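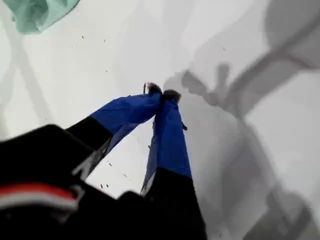 Course site pilot: progress to November

Skadidness moved 20 courses onto the new learning platform this term. Kamach, the vendor, reports 279 active students. I would treat that figure with care, as it counts anyone who logged in once.

Discussion boards are the weak spot. Only 3 courses have a thread longer than the teacher's opening post. Mavis Nguyen-Tran thinks weekly prompts will fix this. I have my doubts, and we tried prompts in spring with little to show for it.

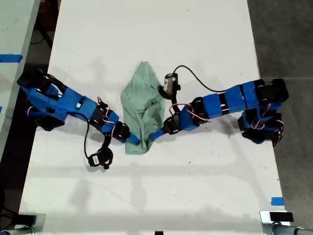

Two arms and a green cloth on the white table.

Gradebook export still drops late submissions. Orest Sirko has an open ticket and gets the same stock answer every Tuesday.

Of the 2000 dollars set aside for teacher training, none is spent. I'd hold it until the export works. Rhea Sarmiento disagrees and will write separately.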